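Tips Protocols Freezer Suppliers Contact

Bench > Cold storage > Aliquots

Aliquots and the small freezer - quick tips

Written in a rush between spins, will tidy later.

Enzymes first. Out of the freezer last, back in first. Keep them in the cold block, never in your hand. Flick the tube to mix, don't vortex. Quick pulse in the mini spinner before opening or half of it stays in teh lid.

Split new antibody the day it arrives. Small volumes, five tubes a batch, one thaw each. Label the side as well as the cap - caps get swapped. Pencil on cryo tape lasts, most marker pens come off with ethanol.

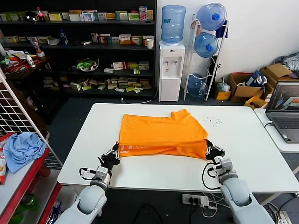 Can a thawed aliquot go back in the freezer?

Better not. Keep it in the fridge with the thaw date on and use it up within the week, or bin it. Plasmid preps put up with refreezing, most enzymes don't.

Boxes. Hodadine ones fit the Luvgate racks, the Fotex ones stick out and the door won't seal. Box map taped inside the door, new copy when Bezawit Alemayehu does the May clear-out. Last time she found 163 tubes with no name on. All went.

Defrosting: move everything to dry ice before you switch off, have towels down. Never scrape with a blade, you will go through the

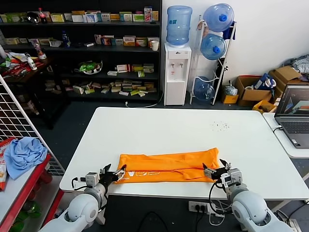 lining and that's a new freezer. Warm water in a tray, door open, leave it. Eight hours is usualy enough. Let it get right back down to temperature before restocking.

Buffers - make 700 ml, not a litre, it fits the short bottles. Filter, date, initials. Cloudy means bin it. Ask Eyerusalem Tefera for the filter units, top drawer.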